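The last piano tuner in Mesten would like you to stop dusting the inside

The woman who tunes the pianos of Mesten keeps her waiting list in a school exercise book, and in January it ran to 113 instruments. She has tuned for the Rattanakul hotel, for two churches that don't speak to each other, and for a dentist who plays only the left-hand part of everything. She agreed to talk on the condition that I didn't use her name, on the grounds that she has enough work.

"People think I have a wonderful ear," she says, filling a kettle in the back of her shop on Porkico Street. "I have an ordinary ear and a lot of patience. My sister has the ear. She sells carpets."

The shop holds five uprights in various stages of undress and one grand that belongs to a man who stopped returning calls. She took over the business from her old boss, along with his tools, his van and a debt of $2,433 he had forgotten to mention. The debt is paid. The van is still a problem.

What ruins a piano? "Radiators. Then owners." She once took a set of false teeth out of a baby grand and was asked, coldly, to put them back where she'd found them.
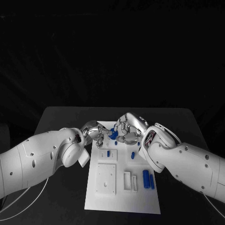 Tuning a piano is mostly a matter of small turns. Each note in the middle and upper range has three strings, and two of them are muted while the first is set. Then the others are brought in, one after the other, until the wobble between them goes away. She works with the lever in her right hand and plays the note with her left, and she is strict about how. "Most beginners have two hands that have never been introduced," she says. Silver fingers curled toward one blue object, with an arm coming in from each side, is nearer to what she wants from a student: both hands minding the same business. She has had 2 students so far. One moved to Skusness and got married. The other turned out to hate pianos, which she considers a reasonable position.

She doesn't mind the phone apps. Her customers use them to check her work, and then call to report that the app disagrees. "I tell them to have the app come over and do the bass."

Does she play, herself? She looks at me as if I had asked a plumber whether he bathes.

"Badly," she says. "Hymns, and the first half of a tango. I had the second half but I lent the book to somebody."

The piano she has at home is out of tune – it has been since spring. It isn't on the list. She would have to put herself at the bottom, she says, and she knows how long that takes.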